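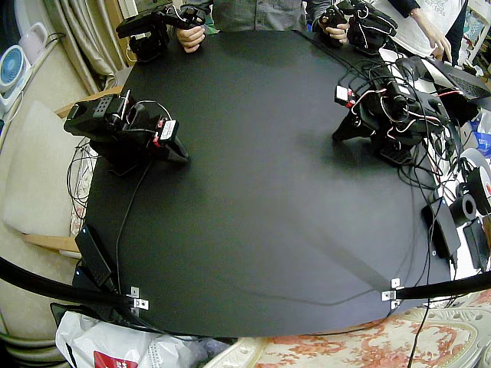 Gendham Workshop Support > Teleoperation > Faults and safety

Print this page | E-mail this page

Dropped follower arm: frequently asked questions

These questions came in after the January fault on the two-arm bench at Tamgate, when the right follower arm stopped answering its handheld controller and then moved suddenly when the link came back. The answers apply to every site using the Paredes control software with paired arms.

What went wrong?

The right arm lost its data connection during a session. Its servos kept power and held their last position. The operator kept moving the controller, expecting the arm to catch up. When the connection returned 13 seconds later, the software sent the arm straight to the controller's new position at full speed. The gripper hit the tabletop and one servo in the wrist was stripped.

Was anyone hurt?

No. A second person had been reaching toward the arm to check a plug and had pulled back before it moved. We have recorded it as a near miss.

What caused the connection to drop?

A data plug at the shoulder servo had worked partway out of its socket. The cable had been tied too short and pulled on the plug each time the arm reached forward. We went through the logs afterward and found 273 short dropouts on that arm over the previous month, nearly all of them too brief for an operator to notice.

Why didn't the software stop the arm?

The version in use checked for lost messages but had no limit on how far an arm could jump once messages resumed. Flevance, who look after the software for us, have added one. If the controller and the arm disagree by more than the set amount after a dropout, the arm stays where it is and a warning comes up on the laptop. The operator has to line up the controller and confirm before motion starts again.

The timeout is now 400 milliseconds. Please don't raise it to get rid of nuisance warnings. Frequent warnings usually mean a bad cable.

What should I do if an arm stops following?

Stop moving the controller. Tell the other person at the bench to stand clear. Switch off the servo supply for both arms, and support the stopped arm by its base bracket if it is likely to fall. Don't touch any plug while the power is on. An arm that looks dead may still be live and holding.

Can I keep working with the other arm?

No. Both arms share a workspace and the session has to end.

How should the cables be run?

Leave a slack loop at each joint and check it with the arm at full reach in every direction, by hand, power off. Tie the cable to the bracket and never to the servo horn. Tug each plug gently before the first session of the day. Replace any plug that feels loose, even if it tests fine.

Do servos need replacing after a collision?

Turn each joint slowly by hand with the power off. If you feel grinding or a skipped tooth, replace that servo. Otherwise recalibrate both arms and run them at reduced speed for ten minutes. Servos are due for inspection at 2,000 hours whether or not they have been in a collision.

Who do I report to?

Siriporn Thammasiri at the Gendham support desk. Save the session log before restarting the laptop, as a restart overwrites it.

Related items

Setting the servo supply cut-off
Calibrating paired arms
Controller drift and how to check for it
Near miss report form
Paredes release notes: resume limit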